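Caleck Sorting Kit -- Classroom and Club Edition

Made by Bastlow for school robotics clubs and the Horrocks student challenge. Students program an arm to pick colored shapes and set them out in a given order.

In the kit:
Plastic shape blocks in four colors
Maple work board
Task cards, 47
Teacher guide

Works with most small arms rated for 250 g or more. Suits teams of up to 6. Arm and table not included.

Color and shape tasks can be run separately -- start with color. 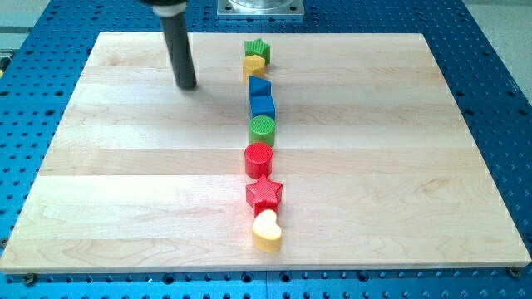

Firkovora wrote in September that their beginners got through the first four cards in one club meeting, and asked for harder ones. An advanced card set ships next term.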